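This site uses cookies to remember your login and preferences. Accept | Manage settings

Prerkholm Student Robotics Forum > Team Projects > Garment Handling

Bow tie task: request for comments on the draft rules

skonine_desk
Posted 07/05/2020

The Skonine team submits the following for review before the May deadline. 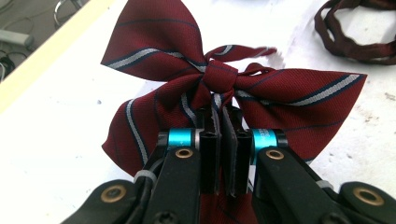

We propose that each team record 10 demonstrations with the hand-held gripper, using a striped bow tie on a white tabletop. The grip is to be taken at the center knot. Teams may choose their own starting position for the loose ends.

cimitz_lab2
The Cimitz team supports the task but objects to the grip rule. Holding the knot leaves the wings free to fold over, and a policy trained on such data may learn very little about the fabric itself. We request that a wing grip be permitted.

skonine_desk
The objection is noted. A wing grip was considered. It pulls the bow out of shape and would make scoring difficult for the judges.

atanasov_club
Our club holds 2,783 demonstrations of cloth handling from the previous term - may these be counted toward the total?

atanasov_club
Correction to the above: the figure is 2,782.

skonine_desk
Earlier recordings may be used for training. They may not replace the 10 required under this task.

cimitz_lab2
We remain of the opinion that one permitted grip is too narrow for a student event. If the rule stands, we ask that 2 practice sessions be scheduled so that teams can adjust.

skonine_desk
Two sessions can be arranged. The grip rule will be put to a vote of team captains, and the result will be posted in this thread.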